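The laptop came to me from my sister, who had given up on it, and I put Linux on it in January with no grander plan than writing letters and keeping recipes. It was a lovely little machine, except that every menu in Domonar, the desktop I'd picked, was so tiny I had to lean in until my nose nearly touched the glass.

I tried the obvious things first. I made the fonts bigger, and the words grew while the buttons stayed put, so half of "Save" vanished under its neighbor. Then I set the scaling to 2 – and oh my, a single window filled the whole screen and the clock slid off the corner altogether!

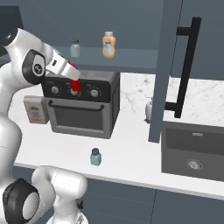

A robot arm at the toaster oven, in a computer-rendered kitchen.

It was Oluwatosin Danladi, who looks after the Gerura theme and answers his mail with great patience, who set me straight. Some programs listen to the desktop, he wrote, and some only listen to their own settings file, and you have to go and speak to each of them in turn. He sent me a list of 26 lines to paste in, and I changed five of them before I was happy with the panel.

The login screen still comes up small. There's a fix promised for the next Langat release, on 1st May, and until then I keep my reading glasses by the keyboard – the old pair, with the bent arm.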